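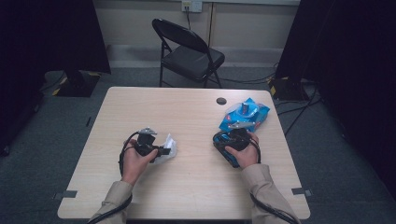

Two grippers over the wood-grain table, a crumpled bit of white at the tip of the left one

Hi all,

Sieglinde Hinrichs wrote:
> Has anyone been through the partner visa process lately? My husband's
> application has been in for 6 months and we've heard nothing since
> the medical. Should I be ringing them, or does that just annoy people?
> Also, is it worth paying an agent at this stage?

Oh Sieglinde, I feel for you! We went through it with my wife (she was coming from overseas and I'm a citizen) and the silence was by far the worst part. Ours sat for almost 40 weeks after the medical, then the grant letter turned up in January while I was putting the bins out.

Ring if you like, but all I ever got was "it's in the queue". What I'd do instead is keep adding to the file. We uploaded fresh bank statements, the new lease and a few travel bookings every 3 months or so – nothing fancy, just labelled properly so the case officer could tell what they were looking at.

Check the date on the police certificates too. One of ours ran out while we were waiting and we had to start that bit again, which was a pain.

On agents, we talked to one at Mekus and she was lovely, but she said our file was pretty straightforward and sent us home. If he's ever had a refusal anywhere, that's a different kettle of fish and I'd pay for the advice.

Is he allowed to work while he waits? My brother-in-law was, and picked up 5 shifts a week at Hindaro, so have a look at the conditions on his bridging visa.

Ring me if you want a whinge, any time after dinner.

Cheers,
Ifor Mostyn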